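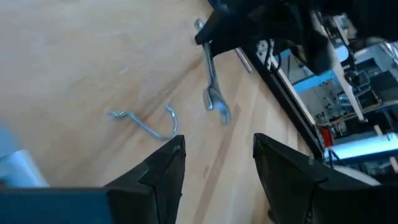
Wrist camera view, left arm. Wrench in the other gripper, hook still on the table.

Update from the Clerkholm robotics club. Our project this term is a two-arm setup that picks up hand tools and hooks and puts them on a pegboard. We named the project Zokham after the street our first meeting was on.

The wrench is the easy half. It has a slim shank and the fingers close on it without much fuss. Best grip so far is high on the shank with the open jaw hanging down.

The hook is harder. It's round shiny wire with a bend at one end and a big curve at the other. If you grab the curve, it rolls in the fingers. If you grab the straight part, you have to get the fingers very close to the wood.

We ran 23 tries on the hook in March. 13 ended with it held well enough to move. Most of the misses were the fingers closing just above the wire.

Glare is the other problem. The highlights on the metal move when the arm moves, and our edge finder follows the highlights. Turning off the lamp over the bench helped more than any code change.

We have 3,000 saved pictures from the wrist cameras now. Labeling is split between the members, one folder each. Please finish yours before you start a new one.

Code is in the Gitness repo under the club account. The branch called hook-low has the new approach angle. Don't merge it yet, the 2 arms can still bump elbows on the return move.

Next up: handing the hook from one arm to the other. Demo at Daher Hall at 4 pm, last week of term.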